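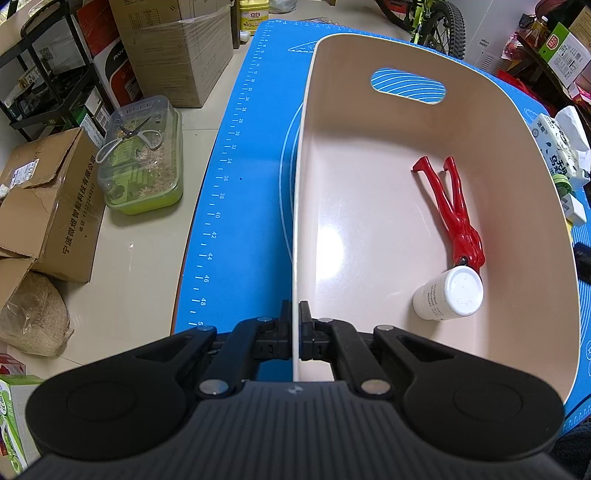 Moving from Casham to Plerndale — is packing it yourself worth it?

tinroof_k
We have a two-bed flat to move in February. Drevow quoted 345 with us packing, and 300 on top of that if they pack. Has anyone paid for the packing? I work full time and the kitchen alone is putting me off.

marlpit
Pack it yourself. I did a three-bed over two weeks of evenings. Start with the books and anything in the loft, leave the kitchen until the last weekend. Get small boxes for books or you won't be able to lift them.

OldCopse
I'd disagree. We packed our own and a box of plates got broken. The insurance wouldn't pay because it only covers what the firm packs. Ours was limited to 2,000 in any case, so read the small print before you decide.

tinroof_k
Didn't know that about the insurance. I'll ring them on Tuesday and ask. 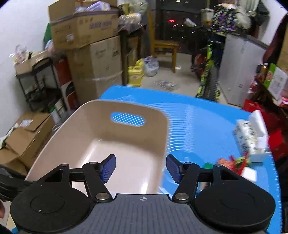

marlpit
Plates survive if you stand them on edge with paper between them. That isn't worth 300. For bathroom and cupboard stuff I don't bother with cardboard at all. A plastic basket with a handle hole in the side, like the beige one on the blue table, is easier to carry and you can use it at the other end. Keep a box of tissues out as well, moving stirs up a lot of dust.

hedgerow9
Open baskets are fine in your own car. Most removal firms won't take them because they don't stack. Paiva refused 3 of mine on the day and I had to make a second trip.

marlpit
Fair enough, I've only ever used a hired van.

OldCopse
Paiva also charge for waiting if the keys are late. Ours came through after two in the afternoon and the crew had been sat outside since before lunch. Ask Drevow what they do about that.

tinroof_k
Rang them. They only insure what they pack, same as OldCopse said, but they will do just the kitchen for less than the full price. Waiting is free for the first hour. I'll do the rest myself — still need to find boxes, so if anyone in Plerndale has some going spare please message me.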